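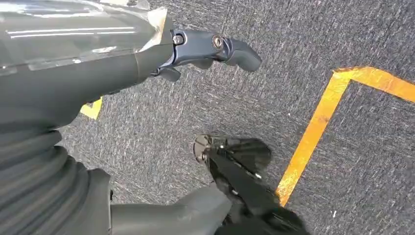

Kyrylo Dmytriv thinks that the starch paste is too thick for the map linings, and that we should go back to the thinner one we used in July. He wrote it on the margin of my last page, so I answer him in this one.

August 1, 2022

Paste, new batch. Wheat starch 40 g, water 100 ml more than last time. Soaked it first, then cooked slowly and stirred all the time. It became glassy after some 9 minutes. Passed it twice through the horsehair sieve. Still a few lumps at the bottom, which I threw away.

Tested on two strips of the Lema tissue, the lighter one. Strip A with the paste as it is, strip B with the paste let down with water until it runs from the brush. B was easier to lay but the tissue stretched, and I had a crease near the corner that did not want to go out. A stayed where I put it. So I am half in agreement with Kyrylo: thin for the first layer, thicker for the edges.

Both strips are between felts now, under the small board. Please do not open before tomorrow, also not to look quickly.

The Niston map: Adhiambo tested the red ink with a damp swab and it moved a little. The green is stable. We have to decide if we wash at all. Gitau would prefer to only humidify and flatten, and leave the old linen on the back where it is still holding. I find this sensible, but the linen pulls on the left side and the tear there will get longer – I measured it again and wrote it on the folder.

To buy: blotting paper, one wide brush (the old one loses hair into the paste), distilled water.

Question for Naveen: did the old lining come off dry at the fold, or did you use the poultice? It is not in the notes and I need it for the report.

Sieve is washed and hanging. The rest of the paste is in the fridge, second shelf, with label.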